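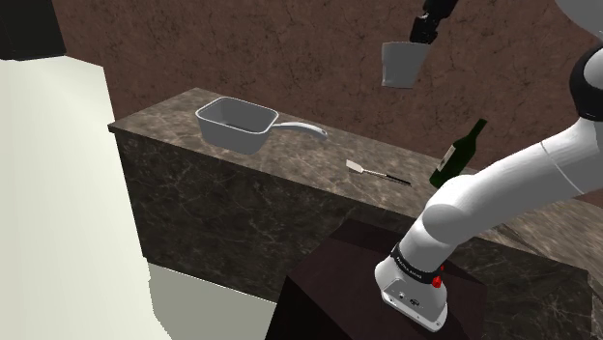
Claltik Kitchen Cell
Simulated single-arm cell for household pick-and-place work
Part no. 1836 / Supplied by Brollel, Mevcombe

Claltik is a ready-made simulated kitchen with one white arm fixed to a dark pedestal block beside a marble counter. The gripper, joint limits and collision shapes are set up when it ships. You load the cell, check the mount, home the arm and start running tasks.

What comes with it
Kitchen set with counters and back wall
Pedestal block and arm, already joined
Gripper with open, close and hold commands
Loose items, including a saucepan, spatula, wine bottle, bread loaf and cups
Shokri layout tool, for placing the loose items
50 saved layouts

Before first use
Load the cell with the arm powered off in the control panel. Open the mount page and confirm that the base is attached to the top of the block and that the offset reads zero on all three axes. If you have moved the block, move it back or save the new position as a mount profile. The arm will not home without a valid profile.

Next, home the arm. It should reach the home pose in one smooth move. If it stops partway, look for a loose item in its path and clear it with Shokri. Do not drag items by hand while the arm is moving.

Setting up the cup lift
The cup lift is the task we use to check grip settings. Load a layout with a cup on the counter, run the pick, and hold the cup in the air over the counter for 400 simulation steps. A little tilt in the grip is fine. A cup that keeps turning or slides down the fingers means the friction value is too low or the close command ended early.

Raise friction in small steps and rerun from the saved layout each time. Change only one setting between runs. The default grip profile is kept as a read-only copy, so you can always go back to it.
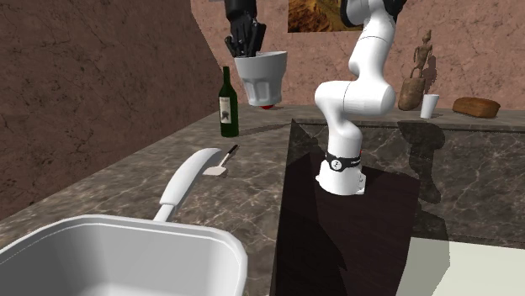 Page last changed: 19 Jun 2026

Clearances
Keep tall items away from the path between the pick point and the hold point. The wine bottle is the one most often knocked over. With the sink and faucet in the layout, set the low travel limit above the top of the spout. The Shokri path check marks any item the arm would touch, but it does not check the item held in the gripper. Add the cup to the check yourself.

Regular care
Run the cup lift after every update and after any change to the block, the arm or the gripper.
Clear the contact cache before a long batch.
Reload the layout if an item is sunk into the counter or floating over it.
Export the mount and grip profiles once they work.

Common faults

Arm shakes at home pose
The base and the block are colliding. Turn on the mount exception in the profile and reload.

Fingers pass through the cup
The collision shape is missing. Restore it from the item page, then run the pick again.

Error 489
The mount profile was saved with another version of the cell. Open it, confirm the offset and save it again.

Item jumps when released
It was let go inside the counter surface. Raise the release height and rerun.

Replacement files
Single items, grip profiles and the pedestal block can be downloaded separately from your Brollel account. Have the part number and your cell version ready if you contact the Mevcombe support desk.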